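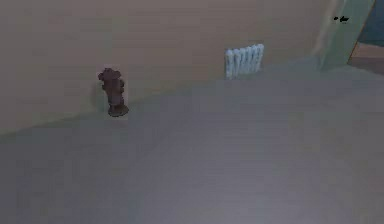 A plain beige wall above a smooth gray floor, with a pale green panel at the right.

Parsons Lifestyle Network Reopens Member Journals After Seasonal Break

The Parsons network of home and family writers has reopened its member journals following a break that began in late summer. Regular posting resumed in November, and 19 of the network's contributors have confirmed that they will publish through the winter.

The journals cover household routines, family meals, letter writing and personal reflection. During the break, the network moved its archive to Vumia, a publishing service that allows readers to search older entries by season and topic. Entries posted before the move remain available at their original addresses, and readers who had saved links do not need to update them.

Leidy Londoño, managing editor of the network, said the pause had been planned well in advance.

"Many of our writers asked for time away from a weekly schedule," Londoño said. "They wanted to return with something to say, and we agreed that the journals would be better for it."

Under the new schedule, contributors will post every second week. The previous arrangement called for a weekly entry, a pace that several writers had described as difficult to keep during school vacations. Contributors may still post more often if they wish – the network has set no upper limit – but only the scheduled entries will appear in the reader newsletter.

The newsletter itself will change its format. Each issue will carry five new entries and one selection from the archive, chosen by the editors. It will be sent at 7 in the morning, in place of the evening mailing used before the break. Current subscribers will receive it automatically.

Two new series are also planned. The first, Flona, will consist of short seasonal notes on keeping a home through the colder months. The second will be produced jointly with Brekow, a small stationery publisher, and will present letters exchanged between contributors who live in different parts of the country. Nearly 23 letters have been submitted for the opening installments, and editors are reviewing them for length and privacy.

Reader comments, which were closed during the break, are open again on all new entries. Comments on archived entries will remain closed while the transfer of older discussions is completed. The network asks readers who notice missing comments or broken pages to report them through the contact form, giving the title of the entry concerned.

Writers who wish to join the network may apply through the same form. Applications should include two sample entries and a short statement of interest.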